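November, late

Third evening with the gripper and I am still not sold on the manual's idea of "routine care." Eskildsen's booklet gives upkeep a single page. Wipe the pads, check the screws, store dry. I have had kettles with more to say for themselves.

Today's list, as I wrote it on the back of the Huliscombe packing slip:

1. Pads. Took a damp cloth to both of the blue ones, then a dry one. The booklet says to replace them every 28 sessions. I don't believe that number. It smells like somebody selling pads. I'm at 18 and they still grab a sheet of paper when I rub it against them, so I'll go by that and ignore the calendar.

2. Screws. Ran the driver over the round silver ones on the arms, a light nip each. Two had some give in them. Ye-rin Han says threadlocker. I say wait and see, because the last thing she threadlocked had to be drilled out. Put a dot of paint marker across the heads on my list for tomorrow, so I can tell if they creep.

3. Try it on real junk. Wooden test blocks prove nothing, every gripper looks good on a block. So, bottle, cans, cups, juice carton, paper bag, all out on the plaid sheet, and work through them slowly with an eye on whether both fingers arrive together.
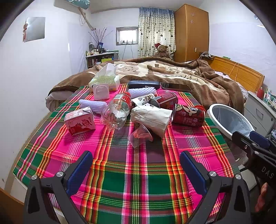

4. Closing play. Squeezed it shut on a strip of card after the run, pulled, and there is still a hair of slack on the left. Banik's forum post blames the linkage pin for this and wants you to buy their pin kit. Maybe. I would sooner take the cover off and look before I pay for 3 pins and a sticker.

5. Log. Nullness wants every check typed into their form, with a dropdown for "condition" that goes from Good to Excellent. Picked Good. Wrote "slack, left side" in the comments, where I expect it will stay unread.

Soft things are what I trust it least with, the paper bag most of all. Try the bag again after the cover's been off, same grip, same spot on the sheet.

Need: paint marker, card, the small hex key if it's still in the kitchen drawer.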